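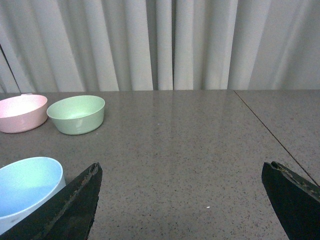

Balititz, 22/04/2025. Balititz has begun recording a new set of hand-guided robot demonstrations for Pleltus, its learning system for household handling tasks. The set covers one job only: picking up light plastic tableware from a counter and stacking it.

The first block of 1,528 demonstrations has passed review. Recording continues until the set reaches 2,000, and the company expects to hand it over to its training group in November.

## How the examples are recorded

An operator steers the arm through the whole task at normal working speed. Views are saved from the wrist and from head height, together with the position of every joint and the opening of the gripper. Operators work in blocks of 400 demonstrations and change the layout between takes. A bowl may move closer to the back of the counter or swap places with another.

Other kitchen items stay on the counter during many takes. The toaster is one of them, cord included. Pleltus has to learn which objects belong to the task and which ones it should leave alone.

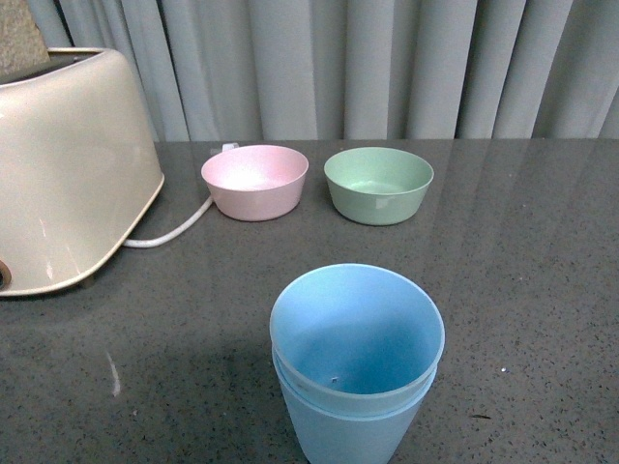
## Keeping the slow takes

Failed grasps are labeled and kept. So are takes in which the operator stops, backs off and tries the rim from another angle. Earlier sets made by Balititz left these out, and the trained system had trouble recovering from a poor first approach.

"We used to throw away anything that looked clumsy," said Noemi Morelli, head of data at Balititz. "The system then had no idea what to do after a bad start. It would close the gripper on air and carry on."

Reviewers check each take for missing frames and for labels that start too early or too late.
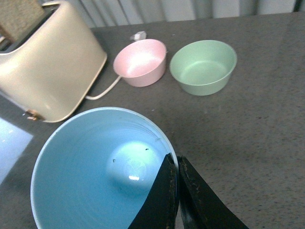
Guido Benedetti said the rim grasp took operators the longest to learn, and that new staff now practice it for 4 days before any of their takes are counted. He added that thin plastic gives way under the fingers if the operator closes them too fast.

## Access

Bomach, which supplies the labeling software, will receive a copy of the set for testing. Research groups may apply for access after the handover. Requests should name the intended use and go to Zoi Sfakianakis at the Balititz press office.
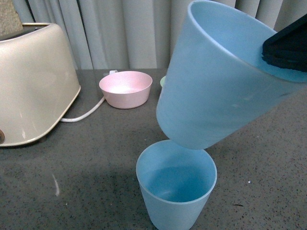 *A stacking demonstration with light blue cups. Photo: Balititz*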